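Foam Shape Boards: Gallery

Gergate Toy Library, Clulmont branch. Page updated Saturday, January 9, 2021.

This page covers the foam shape boards and the pieces that go with them. They are kept on the lower shelves in the Karam Room, and any member family can borrow them. The catalog number for the set is 129. Loans run two weeks and can be renewed once if there is no waiting list.

Shape boards are among the simplest things we lend. A board is a thick piece of foam with holes cut into the top, and each hole takes a piece of a certain shape. There are no batteries and no small print. Most children go for the round holes first and leave the harder ones for later — some come back to those on a second loan.

The pictures can be opened at full size. Please look through them before you reserve, because families sometimes expect a flat puzzle and are surprised at how deep the board is.

The board before any pieces go in

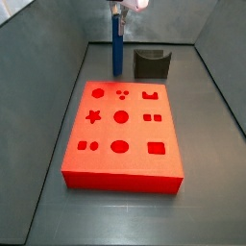
Borrowers ask most often whether the board is hard to learn. The layout helps, because the holes follow a plain grid and a child can work along one row at a time. It has nine places, three across and three deep, all in the same red-orange foam. The back row has a single round hole on the left, and next to it a group of three small round holes set in a triangle. The group is the one to save for last with younger children. A blue rod is standing up behind the board, and the dark gray block beside it has a curved top like a saddle. Older children like to sort pieces by shape on the floor before trying any of them in the board.

Use a hard floor or a low table. Carpet lets the foam tip when a child leans on one side of it, and the pieces then go in crooked.

A square piece in its hole

Square pieces cause more trouble than round ones. A round piece can go in at any turn, but a square one has to line up with its hole on all four sides. Show the child how to set the end on the foam and turn the piece slowly until it drops. Pushing harder does not help and wears down the edges of the hole.

The tall blue piece has its lower end down in the foam with most of its length still above the board. That leaves plenty to hold on to, and it is one reason we suggest the long pieces for children who find small knobs difficult. The star hole and the large oval are off to the right of it.
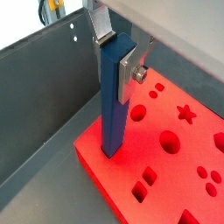 Borrowing and returning

Reserve at the desk or by phone. The set goes out in a cloth bag with a card listing the pieces. Check the bag against the card before you leave, and again before you bring it back.

Wipe the foam with a damp cloth and let it air dry. Do not put it in a dishwasher or leave it in a hot car. Foam that has been squeezed under other toys can take a few days to recover its shape, so please store it flat with nothing on top.

Missing pieces should be reported when the set comes back. There is no charge for the first one. Replacements are ordered from Flullalia and usually take six weeks — the last order went in during August.

Age guide

We suggest the set for ages two and up, with an adult close by. Children under four may need help with everything except the round holes. The long pieces should stay on the floor or the table and should not be carried while running.

Other galleries: Wooden Trains, Stacking Cups, Floor Puzzles, Dress-Up Bags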